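Alcombe Ferry ceasefire

The Alcombe Ferry ceasefire was an armistice between the republics of Raduvier and Lubis, agreed aboard a car ferry moored on the Alcombe River and named after it for want of anything grander. It ended the second and shorter of the two border wars between the countries and set up the monitoring zone that still separates them. Both governments describe it as temporary. It has now outlasted the ferry.

Background

Raduvier and Lubis share a border that follows the Alcombe for most of its length. The river moves. Each spring flood shifts the main channel a little, and the treaty that drew the border, written by people who had seen the river only in August, made no allowance for this. Over several decades the town of Clistix, which began on the Lubisan bank, came to stand on an island, and then on something the two countries' surveyors could not agree to call an island.

The first war over Clistix ended in exhaustion and a handshake agreement to leave the town alone. Lubis kept the post office and Raduvier kept the bridge. Residents paid taxes to whichever side asked first, and by most accounts became skilled at being out.

The second war began in February, when Raduvieran engineers started driving piles for a new embankment on the upstream side. Lubis called the work an invasion. Raduvier called it drainage. Shelling began before dawn, at 4 in the morning, and both armies have since published histories in which the other fired first. The bridge was hit early and partly collapsed, leaving the Raduvieran garrison in the town supplied by rowboat. The grain warehouse burned for days, and most of the townspeople moved into the cellars under the old tannery, where the smell was said to be worse than the artillery.

Negotiations

No neutral town within reach had a hotel willing to take both delegations. The ferry was chosen because it was already stuck in midstream, its cable having been cut in the first week. The Raduvieran delegation boarded from the port side and the Lubisan from the starboard, so that neither would be seen entering the other's territory. The talks were held on the vehicle deck around a table borrowed from the crew mess.

The first session was taken up with the table, which had a long side and a short side. The second dealt with maps. Lubis had brought a survey showing the river where the treaty put it, and Raduvier had brought one showing the river where it was. The mediators, drawn from a regional shipping board that had never mediated anything except demurrage, proposed that both maps be attached to the agreement and that no article refer to either.

Prisoners proved the easiest subject. Both sides wanted theirs back and neither could afford to feed the other's. An exchange was agreed over lunch and carried out at the broken bridge within 2 days, with the wounded going first.

Terms

The agreement consists of 5 articles. The first stops the shooting. The second withdraws heavy guns from both banks and lists the calibers at length, omitting mortars, which both armies noticed at once and neither brought up. The third sets up a monitoring zone. The fourth returns the post office to Lubis and the bridge to Raduvier, by then largely a matter of who would pay for it. The last commits both governments to begin talks on a permanent settlement within 60 days.

Those talks were opened on time, adjourned for the harvest, and have not been reconvened. Legal scholars in both countries hold that an adjourned talk has still begun.

Monitoring

The monitoring mission has its headquarters in the former Clistix customs house. Observers patrol in pairs and record violations, which in most years consist of stray livestock, celebratory gunfire at weddings and the continuing matter of the embankment, whose piles remain in the riverbed and are struck by barges. Mission reports go to both capitals in identical copies. Each capital issues a summary, and the summaries are not identical. 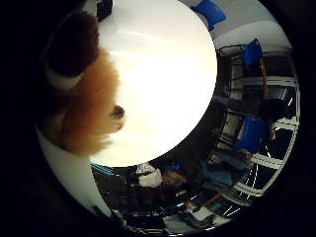

One resident, in a letter printed by the mission's own newsletter, wrote that the observers were polite and always wrote everything down, but that she had reported the same broken culvert to three rotations of them and would now prefer one man with a shovel to any number with clipboards. The mission replied that culverts fell outside its mandate. The culvert lies inside the zone, where neither army may send engineers, and the road above it still floods.

The mission's mandate is renewed each year by an exchange of letters. On one occasion the letters crossed in the mail with different renewal dates, and for a short period the observers were authorized by one country and trespassing in the other. They stayed on the correct side of the office until it was cleared up.

Aftermath

Clistix recovered slowly. The bridge was rebuilt one lane wide, with a signal at each end operated by different ministries, and drivers are advised to look. The grain warehouse was never replaced. Many families who left during the shelling settled downstream and did not come back, and compensation claims are still being heard by a joint office that opens in the mornings only.

The ceasefire is taught in Raduvieran schools as a victory and in Lubisan schools as a different victory. Military writers have been less generous, pointing out that the line where the guns stopped was close to the one where they had started. Among residents of the zone the agreement is usually called "the boat."

The ferry itself was towed to the Lubisan bank and preserved as a monument until a flood took it off its moorings. It came to rest on a gravel bar below the town. Both countries claim the wreck, and the gravel bar has been added to the agenda of the adjourned talks.

See also

Clistix embankment dispute
Alcombe River navigation rules
Raduvier and Lubis prisoner exchanges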